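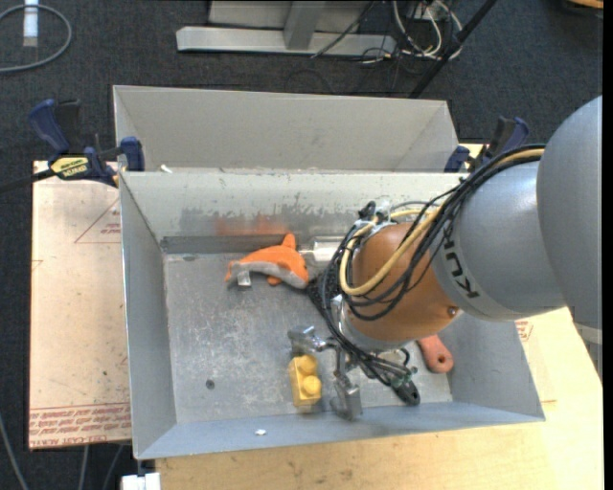 The Odds and Ends Bin

Every house has that pile. You know the one, a toy block, a stuffed dolphin, something with a handle that belongs in another room entirely. I used to walk each thing back to its spot the minute I found it, and I swear I did 2,000 laps of the hallway every week!

Now it all goes in one open bin. I like plain metal for this (fabric ones sag, and mine always ended up full of crumbs). No lid! If there's a lid, my kids will put things on top of it and call it done.

Monday after supper we empty it. Everybody takes their own stuff and puts it away, and whatever is left goes on the stairs for one more night. Hard plastic blocks get a quick wash in warm soapy water. Plush toys I check for a tag first, and if it says machine wash they go in a pillowcase with a knot in the end, cold water, then air dry.

My neighbor Marcela Kubíček keeps 2 bins, one upstairs and one down. I tried that in October and just ended up with twice the mess, but she has a bigger house and tidier boys.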